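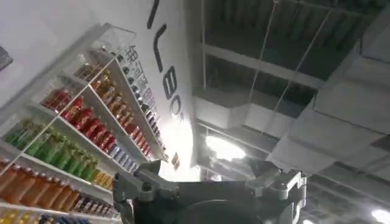
Fuad Mersha asked whether the seawall survey at Hendmont should wait until the town publishes its revised drawings. The decision recorded is that it should not. The present beach profile is needed before any stone is moved, and the drawings have been expected since December.

**Sunday, February 12, 2023. Shore profile, Hendmont bathing beach**

Line 2 was measured from the benchmark on the Taston steps to the low water mark. Length along the tape: 118 feet. The lower end of the line lies on cobble and the staff would not stand plumb there, so the last reading is entered as doubtful.

Line 8 was begun at the old boat ramp and stopped at the outfall pipe. It is to be repeated from the same nail in the ramp curb. The sand level against the wall was marked in yellow crayon at both ends.

The Skarnent proposal places the new toe stone seaward of the existing wall. Sheet 233 gives no width for the stone at the bathing steps. A written request for that dimension is to go to the Kravets office with a copy of the line 2 readings.
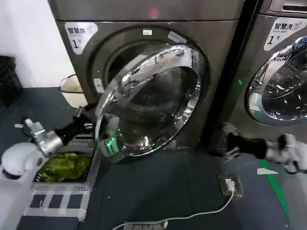 *Dryer no. 1, door open.*

Outstanding items:

- Line 8 to be measured again at low water.
- Level to be checked against the benchmark before further use.
- Residents' letters on beach access to be filed separately from the survey sheets.

F. Mersha holds the field book. Readings are in feet and tenths throughout, including those on the loose page at the back.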